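Home | Products | Support | Downloads | Contact

Collura Ultrasonic Scaler, Countertop Model
User Manual
Section 4: Installation and First Use

4.1 Before You Begin

This section explains how to install the Collura scaler in a dental treatment room, connect it to water and power, and prepare it for its first patient. Read the whole section before opening the water supply. Installation should be carried out by a person who is familiar with the plumbing of the practice. Clinical use is restricted to licensed dental professionals and to students working under their direct supervision.

The following items are supplied in the carton:

- Control unit with attached water hose
- Power supply and cord
- Foot control with cable
- Detachable handpiece, one
- Scaling tips, three (general, slim, and periodontal)
- Torque wrench for tips
- In-line water filters, two
- Tip wear card

If any item is missing or damaged, do not install the unit. Contact the Sesten service desk and have the serial number ready. It is printed on the underside of the control unit.

CAUTION: The handpiece, tips, and torque wrench are supplied non-sterile. They must be cleaned and sterilized as described in Section 7 before they are used on a patient.

4.2 Choosing a Location

1. Select a firm, level surface within reach of the operator and of the water connection. The supplied hose must not be extended.

2. Leave a clear space on all sides of the control unit so that air can circulate. Do not place the unit inside a closed cabinet while it is in operation.

3. Confirm that the power outlet is grounded and that the plug can be reached without moving furniture. The plug serves as the means of disconnecting the unit from the power supply.

4. Keep the unit away from radiators, autoclave vents, and direct sunlight.

5. Route the foot control cable along the base of the dental chair. It should not cross the path between the chair and the door.

Note: Electrosurgery equipment can interfere with the scaler. Do not operate both in the same room at the same time.

WARNING: Persons with a cardiac pacemaker or another implanted electronic device should not operate the scaler, or be treated with it, until the treating physician and the manufacturer of the device have been consulted. 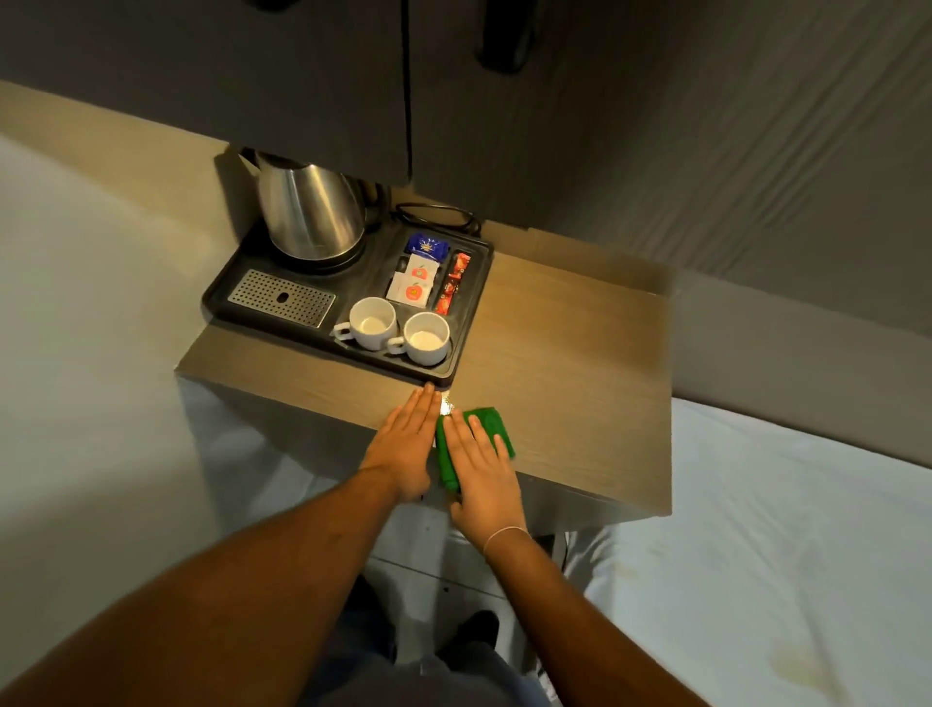

4.3 Connecting the Water Supply

The scaler requires clean water to cool the tip and to flush the treatment area. Operating the unit without water will overheat the tip within seconds and may injure the tooth.

1. Close the water shut-off valve for the treatment room.

2. Screw one of the in-line filters onto the practice water line. The arrow on the filter housing must point toward the scaler. Tighten by hand only.

3. Push the free end of the blue hose into the quick-connect fitting on the outlet side of the filter until it clicks. Pull gently on the hose to confirm that it is held.

4. Turn the water control on the front panel fully counterclockwise.

5. Open the shut-off valve slowly and inspect every joint for leaks. If water appears at a joint, close the valve, dry the parts, and repeat steps 2 and 3.

6. Hold the handpiece cable, without a handpiece attached, over a sink or basin. Turn the water control to maximum and press the foot control until water runs without bubbles.

The incoming water pressure must not exceed 40 psi. If the pressure at the practice is higher, or if it is not known, a pressure regulator must be fitted ahead of the filter. Regulators are not included and may be ordered from Sesten.

Note: Replace the filter when the flow becomes noticeably weaker or when the filter element is discolored. In areas with hard water this may be necessary every month.

CAUTION: Close the shut-off valve at the end of each working day. A hose left under pressure overnight can fail and flood the treatment room.

4.4 Connecting Power and the Foot Control

1. Confirm that the power switch on the rear panel is set to OFF.

2. Insert the plug of the foot control into the round socket marked with a foot symbol. The flat side of the plug faces upward. Do not force it.

3. Connect the power supply to the rear panel and then to the wall outlet. Use only the power supply delivered with the unit.

4. Set the power switch to ON. The green light on the front panel comes on, and the display shows the last power level used. On a new unit this is level 1.

5. Press the foot control briefly. The display should show a steady dot for as long as the foot control is held down. If the dot flashes, refer to Section 9, Troubleshooting.

4.5 Attaching the Handpiece and Tip

1. Run water through the handpiece cable as described in 4.3, then hold the empty handpiece upright.

2. Line up the contacts of the handpiece with those of the cable and push the two parts together. Do not twist. The contacts must be completely dry.

3. Select a tip. Compare it with the tip wear card before fitting it. A tip that has reached the red line on the card must be discarded, because it no longer removes deposits efficiently and may break.

4. Turn the tip clockwise into the handpiece by hand until resistance is felt.

5. Place the torque wrench over the tip and continue turning until the wrench clicks once. Remove the wrench.

WARNING: An exposed tip can pierce gloves and skin. Leave the wrench in place over the tip whenever the handpiece is not in use.

Tips made by other manufacturers may appear to fit the handpiece. Their threads differ slightly and will damage it. Damage of this kind is excluded from the warranty.

4.6 Selecting the Power Level

The unit has 9 power levels. The lowest level that removes the deposit should always be used. The correct setting depends on the tip, the type of deposit, and the comfort of the patient.

Levels 1 to 3: periodontal tip, work below the gum line, sensitive patients
Levels 4 to 6: slim tip, light to moderate deposits
Levels 7 to 9: general tip only, heavy deposits above the gum line

Press the plus or minus key to change the level. The keys are locked while the foot control is held down, so the setting cannot change during treatment.

CAUTION: Do not use the slim or periodontal tip above level 6. Do not apply any tip to a ceramic crown, a veneer, or the surface of an implant. A separate implant tip is available as an accessory.

4.7 Adjusting the Spray

1. Hold the handpiece over the sink with the tip pointing downward.

2. Select level 4 and press the foot control.

3. Turn the water control clockwise from its closed position until a fine mist forms around the end of the tip, with a steady drip beneath it.

4. Touch the handpiece with a gloved finger. If it feels warm, increase the water.

The flow should be checked again after every change of tip or power level. High-volume suction is recommended during all procedures to limit the spread of aerosol.

4.8 Functional Check

Carry out this check before the first patient and once each week afterward. Many practices set aside a fixed time for it, such as Thursday before the first appointment.

1. Inspect the cable, hose, and power cord for cuts and kinks.

2. Confirm that the handpiece O-rings are present and undamaged. Worn O-rings cause water to leak at the joint between the handpiece and the cable.

3. Operate the unit at level 1, level 5, and level 9 with the general tip and full water. The sound should be even at each level. A rattling sound indicates a loose or worn tip.

4. Release the foot control. Vibration and water must both stop immediately.

5. Enter the result in the equipment log.

If the unit fails any step, set the power switch to OFF, disconnect the plug, and label the unit so that it is not used. The control unit contains no parts that can be repaired by the practice, and opening the housing voids the warranty.

4.9 Service Reminder

The control unit records its own operating time. After 2,000 hours the display shows the letters SE each time the unit is switched on. The unit may still be used, but a service appointment should be arranged within 32 days. The reminder can be cleared only by an authorized service technician.

Units bought with the Oruvness maintenance plan are serviced at the practice. All other units should be returned to Sesten in the original carton, with the handpiece sterilized and the water lines drained. A completed decontamination form must be attached to the outside of the carton. Shipments received without this form will be returned unopened.

Continue with Section 5, Clinical Operation.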